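décembre 2019

Journée passée sur la migration du serveur, encore. Arnholm toujours en PHP 5, Rillent déjà en 7, et entre les deux un script de sauvegarde que plus personne ne comprend. Relu les logs ce matin : 1317 lignes, presque toutes le même avertissement. Masqué l'affichage en prod, gardé l'écriture dans le fichier. Pas propre mais bon.

Azadeh a trouvé le décalage d'une heure dans les exports. Deux php.ini, un seul corrigé. Évidemment j'avais modifié le mauvais.

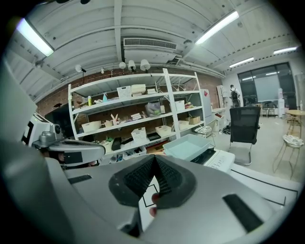 Équipe Systèmes et hébergement – Fonier

Après-midi : cron. 14 tâches à reprendre, fait les plus simples. Celle des factures plante au bout de 600 secondes, timeout je pense, à voir avec Nhung. Elle veut tout réecrire en Python. Pas cette semaine !

Shahram a appelé vers 20 h, certificat à renouveller sur la préprod. Noté.

Demain : vider /tmp, répondre à Mme Ruchti pour les accès, tester la restauration de la base. Et manger à midi, si possible.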